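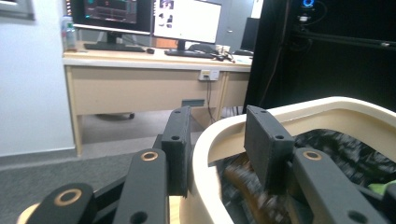 How many examples does a learning system need before it can pick up clothes by itself?

More than we hoped. For one task we now have 366, and the system still makes mistakes with soft things.

Second post. At Vunden we record every example by hand. One person holds the gripper, takes one piece of clothing, and puts it down on the table. Then again.

Dark fabric is the most difficult for us. Black on black gives the camera very few edges to follow — so we record more of it, not less.

We also keep the failed grasps. In March we deleted them, and I think this was a mistake. Now they get their own label.

A small rule from our Lindcombe team: after 2 hours, change the person. Tired hands make strange examples, and the system learns them too.

Next week we start with towels. I will write here how it goes.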